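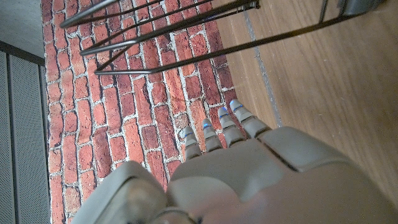 Short goal kicks are fine until the wind gets up, one coach told us, and after that you may as well hand the other side the ball. Several of the coaches we spoke to held some version of this view. They did not object to playing out from the back as such, but they thought the choice was being made before kick-off and then kept to whatever the pitch or the opponent was doing. This section looks at whether the match records bear them out.

Figure 1. Grey robotic hand with four segmented fingers, red brick surface.

4.2 Goal kicks and where the next ball is won

We coded 700 goal kicks from 68 matches played over two seasons. All of the matches came from the same regional division, and most involved either Bodeo or Sorkden, the clubs that gave us full access to their recordings. Coding was done in Fuvel, using the pitch zones set out in section 3. A goal kick was marked as short if the first touch by a team-mate came inside the penalty area or level with it, and as long if the ball travelled past the halfway line in the air. Kicks that fell between these were marked as middle and are treated separately below.

The two clubs went about things quite differently. Bodeo played short by habit, with the centre-backs standing either side of the goalkeeper and the holding midfielder coming towards the ball. Sorkden went long more often than not and packed the side of the pitch where the ball was meant to land. Sorkden's choice changed little with the score. Bodeo's did: when leading late in a match they began to kick long, and the midfielders, who were used to coming short, were often too deep to compete for the second ball.

We had expected the first contact to matter most. In the long kicks it told us very little. A header won by the attacking side was frequently followed by a loose ball and then a turnover, and a header lost was often recovered within a touch or two. What separated the better outcomes from the worse ones was the distance between the midfield and the player jumping for the ball. Where the midfield had moved up before the kick was taken, the side kept the ball more often, even when the header itself went to the opponent.

Short kicks showed a clearer pattern. Possession was usually kept through the first pass and lost, when it was lost, on the third. By then the ball had often gone out to a full-back facing his own goal with the touchline beside him — a position that opponents in this division seem to have learned to wait for. Sides that pressed the goalkeeper straight away had less success than sides that held off until the ball went wide.

Wind was recorded from the coders' notes on a scale from 1 to 3, and we make no great claim for it. The recordings give few clues beyond corner flags and the flight of the ball. Kicks into a strong wind fell short of where the receiving players stood, and those players were slow to adjust. Bodeo did not kick short more often in these conditions and did not kick short less often either, which fits what the coach said about decisions made beforehand.

The middle kicks were few and uneven. Many look like long kicks that were badly struck, and we could not separate these reliably from kicks aimed at a full-back on the chest. We leave them out of the Nina model in section 5, where goal kicks are compared with free kicks taken from deep.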